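Club notes, 12/11/25

Well, my logic analyser project is finally off the breadboard and I couldn't be more pleased! Shih-chieh Yu talked me into trying it on the little Puvent board, and after 11 evenings of swearing at the constraints file I've got samples going into block RAM and out over the serial link. 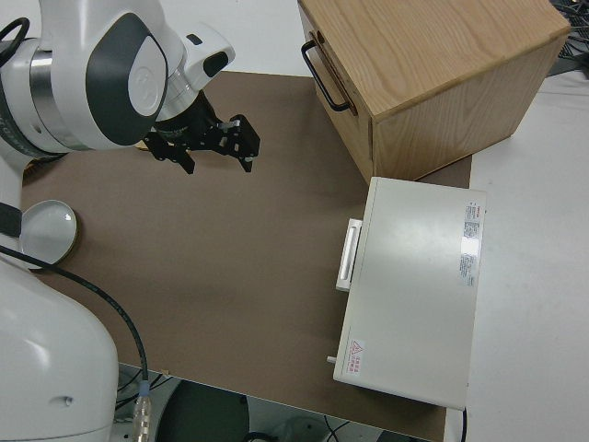

What went wrong

Mostly clocks. I'd run the trigger input straight into the state machine without synchronising it, so it fired whenever it fancied. 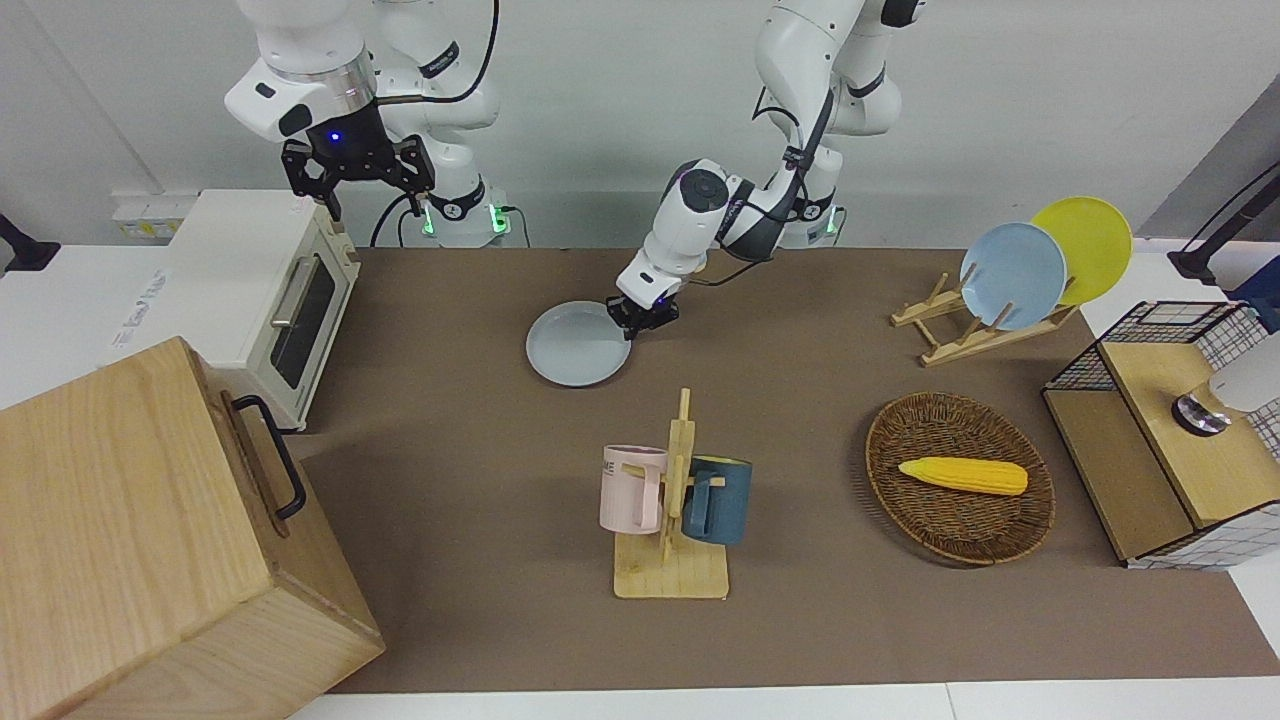
Matilde Paiva spotted it in a minute (thank you, Matilde) and two flip-flops later it behaved. I also had the bits going out backwards, and I blamed the cable for a whole weekend.

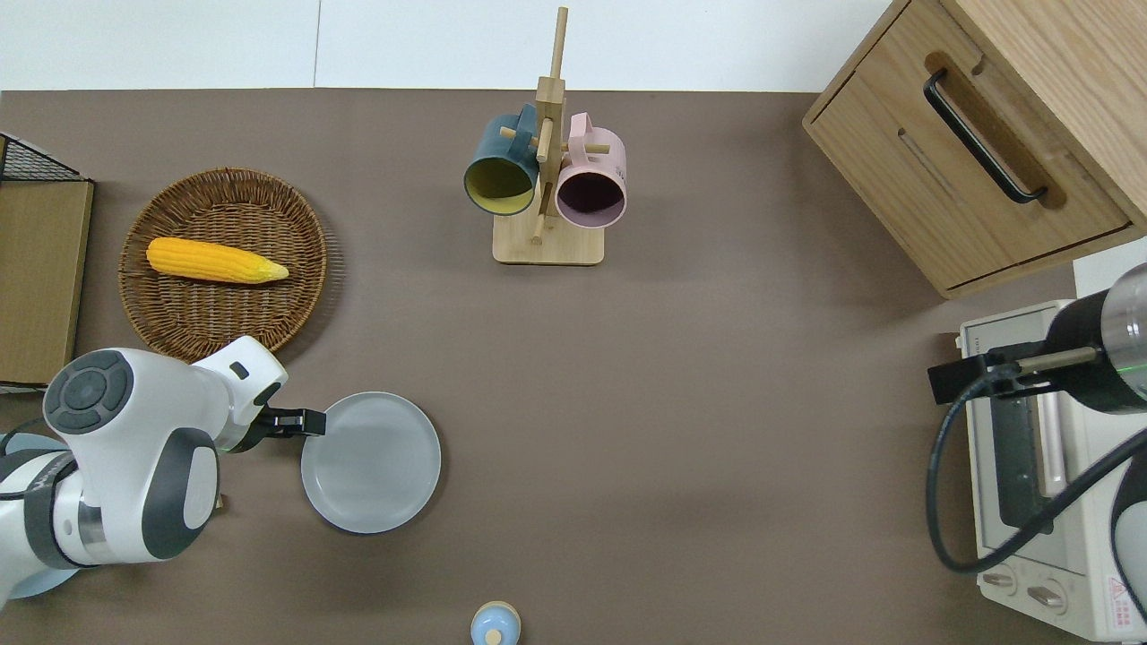 The design now uses 393 flip-flops and takes up to 21 channels, though I've only wired eight of them. Adelino Amaral wants run-length compression next – he's welcome to write it! If anybody has a spare level shifter, please bring it along, as mine went pop in August.

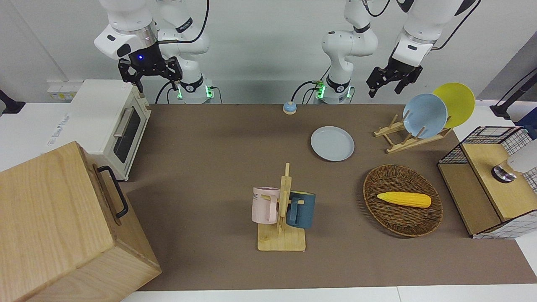
Coming up

Glória Marinho is doing a beginner's evening on test benches. Bring a laptop with the simulator already installed, it's a huge download.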